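Consumer Claims and Evidence
Course handout, week 3: Coffee, tea and the claims made for them

Every year I'm asked to begin this part of the course with a list of what is good for you and what is bad for you. I don't have one, and I would be wary of anyone who does. What follows is a set of notes on how claims about everyday drinks get made, and where they tend to come apart. Bring it to the seminar with your own scribbles on it.

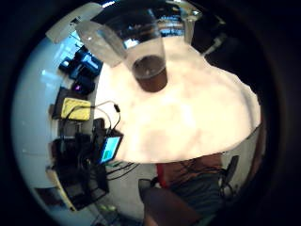

Chinyere Isah
Lecturer, Consumer Studies

1. The word "linked"

Most newspaper stories about coffee rest on studies that watch people and leave their habits alone. People who drink a lot of coffee differ from people who drink none in all sorts of ways: age, working hours, smoking, whether a doctor once told them to give it up. That last one matters more than students expect. If people who feel ill stop drinking coffee, the coffee drinkers left over will look healthier, and the coffee will have had nothing to do with it.

A careful researcher adjusts for these things. But you can only adjust for what you measured, and "how many cups a day?" is a poor measurement to start with. Whose cup? How strong? My aunt's coffee and the stuff from the machine on the second floor shouldn't be in the same column.

2. Relative and absolute

Suppose a leaflet says a drink "doubles your risk" of some complaint. If 1 person in 100 had the complaint before, the doubled figure is 2 in 100. Put the other way, 98 people out of 100 are untroubled. Both statements are correct, and only one gets into the headline. Always ask for the starting figure. If the leaflet doesn't give it, write that down as a finding.

3. The Trorano leaflet

You will have a copy of the leaflet for Trorano, a tea sold as an aid to "lasting calm". The maker, Relholm, says that 200 customers tried it and most felt calmer. Before you are impressed, look at what is missing. There was no comparison group. The customers had already paid for the tea, and they were asked a leading question at the end of it ("How much calmer do you feel?"). Sitting down with a warm drink is pleasant whatever is in it.

Stijn De Smet has argued in this seminar that such leaflets do no harm, and perhaps he's right about this one. I'd still like to know what the same people would have said after a mug of hot water.
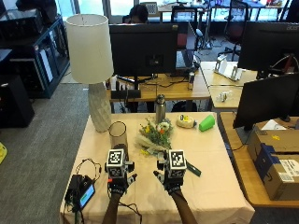 Does a larger study settle the matter?
It makes chance a less likely explanation, but it leaves any unfairness in the design where it was. Ask a leading question of twice as many people and you have a bigger pile of led answers.

4. Who paid?

Money from a seller is a reason to read more slowly - it isn't proof that the result is wrong. Look at what was compared with what, and whether the outcome was chosen before the results came in. Unwelcome results often stay in a drawer, and that is harder to spot than a bad sum.

For the seminar

Read the Trorano leaflet and the short reply by Ans Van Beek. She is too kind to the leaflet in her first half, in my view, and too hard on it in the second.

Write one side of A4 on how you would test the "lasting calm" claim. Say who would take part, what the others would drink and when you would ask them. Define "lasting".

Toon Nijs is taking the later group and has the spare copies. Essays on this topic are due in September, and the reading list is unchanged apart from the De Haan chapter, now optional.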